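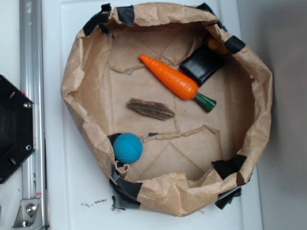
Why I still want slow healers in my games

Sep 3, 2018
by Cyril Crabtree

I have played support characters in online games for many years, and I am tired of hearing that healing is boring. The people who say this usually mean that healing is slow. For me these are two different complaints, and the studios mix them up all the time.

Take Skornia. When I started, the main healer was Clegg, an old monk with a lantern. His big heal needed almost three seconds to cast. If you started it too late, your friend was dead. If you started it too early, you wasted the mana, and Clegg never had much mana. So you had to watch the enemy more than your own team. You learned that the ogre lifts his left shoulder before the heavy hit, and you began the cast on the shoulder. I played 252 matches with him in my first season and I lost more than half of them. I don't regret one.

Then came the November patch. Gestinex, the studio behind the game, made the big heal instant and lowered it from 240 points to 145. The patch notes called this a change for comfort. I understand the idea. New players did not like to stand still and wait for a bar to fill, and many of them left the role after one evening. A team game without healers has very long queues, and I also do not enjoy long queues.

But look at what happened to the matches. Now everybody heals after the damage. You see a red bar, you press the button, the bar is green. It is a reaction test, and my reactions are not the ones I had at twenty. The younger players in my guild are faster than me and they deserve to win this test. Only I don't think it is an interesting thing to be tested in.

My guild mate Colin Heywood disagrees with me strongly, and I should give his side. He says that a slow heal punishes the whole team for the mistake of one person, and that the four others can do nothing except be angry in the chat. This is true. I was that one person many times and I have read the chat. He also says that the new Clegg has more small decisions in each fight, because the mana is spent in smaller pieces. I am less sure about this one. More button presses, yes.

What I would like is a choice. Sinby, the second healer, was added in spring and she is fast from the beginning: light heals, a short dash, a shield of 200 points that lasts a moment. She is well made. Let her be the healer for people who want speed, and give us back the old monk with his long cast. If few people pick him, fine. A game with so many characters can keep one that is difficult and not very popular.

I wrote something like this on the official forum and got a polite answer that the team is looking at the numbers. The numbers will say that people play the instant version more. I believe them. I play it more too, it is the only version there is.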